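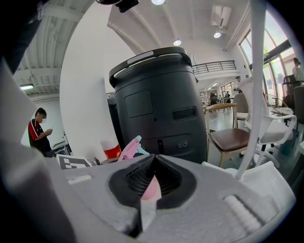
Chairs, Again (and a Counter I Still Love)

Okay, so I promised a post on the room two months ago and then wrote three in a row on soup. Sorry! My sister finally emailed to ask whether we had moved in or been swallowed by the building, so I am sitting down with coffee and doing it.

The short version is that we have 1272 square feet in Ostness with a gray concrete floor, a white corrugated ceiling with all its beams showing, and furniture that does not match in any way. I had a folder of saved pictures before we moved. Warm wood, a rug, a big leafy plant in a basket. None of that has happened, and the plant died in the car.

What we do have is the counter. It was there when we signed and I would have signed for the counter alone. It's white and it curves, and people walk in and run a hand along it without noticing they're doing it. I do it too. The trouble with a curved counter is that you can't push anything square up against it. I tried a bookcase. I tried a filing cabinet (twice, with different swearing). There's always a wedge of dead space behind, and pens roll into it and are gone until you move house. So now nothing goes against the counter and we all just walk around it, and I think the room looks better for it.

The chairs are the part I get asked about. I gave myself 700 dollars for seating and I wanted six that matched. I found them, too! The Urholm, pale wood, lovely back, and I had the whole set in the cart one night. Then I saw the delivery charge and went to bed. The next Saturday I drove out to Zacharopoulos, the secondhand place past the rail yard, and came home having spent 645 on chairs that have never met each other before, plus a lamp I didn't need. (The lamp is at home now. I'm not sorry.)

My favorite is the wooden one with the brown seat. It's the plain one, the sort of chair you'd see in a dentist's waiting room, and it is so comfortable that I've started getting in early for it. The white plastic one next to it I bought purely on looks and everybody else likes it more than I do. It makes me feel like I'm in a very clean airport. Then there's the light gray upholstered one at the back, by the table, where coats go. I keep moving the coats. I've thought about putting up hooks but the walls on that side are a pain to drill, and Zakhar Kravchuk has the only decent masonry bit and has been "bringing it Monday" since before the holidays.

Zakhar also thinks we should sell the whole lot and get benches. We are not getting benches.

Now, the counter top is a separate problem, and it's my fault. I can keep a floor clear. I cannot keep a flat surface clear to save my life. If it's flat I put a thing down on it, and then that thing looks lonely, so I put another one down, and by lunch there's a paper cup, a cap off something, a cable, and a bunch of little bits in bright colors that I'm scared to throw out in case they belong to something expensive. I've tried bins. I bought a stack of Cukness drawer trays with the little dividers, and those are now full of other drawer trays.

The one thing that has helped is the white board. It's just a flat rectangle that sits on the counter, and the rule is that whatever you're working with stays on it. Small stuff goes on the board, and when you're finished you deal with the board. You don't have to face the entire counter, which is long and makes me want to go home. I got the idea from my grandmother, who rolled out dough on one big board and never got a speck of flour on the table. I get flour on the ceiling, but I understood the principle.
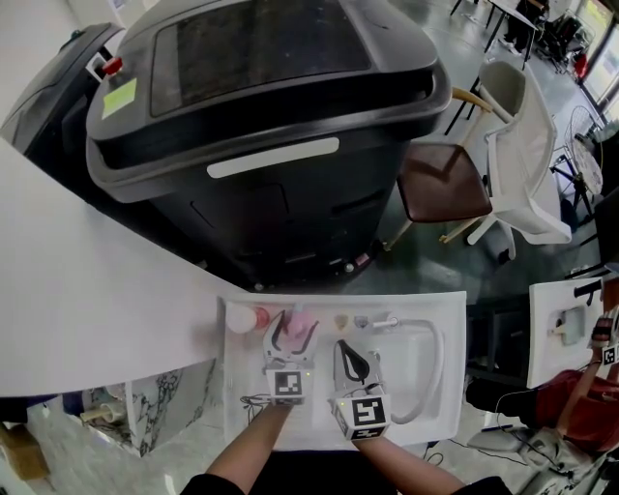

The board on the counter with the usual small stuff on it, and my two best chairs over on the right.

I'm pretty happy with how that end of the room is going. I like having the chairs out on the open floor where you can drag one over to whoever you're talking to. When we first moved in I lined them all up along the wall and it felt like a school dance.

The fan by the window needs a better home. It has a nice round face and I'm fond of it, but it's standing in front of the best daylight in the place, and I'd like a chair there instead, probably the brown one if I can bear to share it. I'd put the fan over by the table, except then it blows paper off the table. I've been going back and forth on this for longer than I want to admit. If you have a fan that lives somewhere clever, please tell me where.

Oh, and sticky notes. We have a lot of sticky notes. I've asked people to write the date on theirs, so that I know when I'm allowed to peel one off, and so far one person has done it and it was me.

Still on the list: coat hooks (Zakhar!!), a rug that can take chair wheels, another plant, something under the table to put my feet on. I'm also tempted by a second trip to Zacharopoulos in February, when they do the big clear-out and price things by how much they want them gone. They had a long low cabinet last time with sliding doors, a sort of mustard color, and I've measured the back wall for it twice. It would fit with a little room to spare on the left. I haven't told anyone yet.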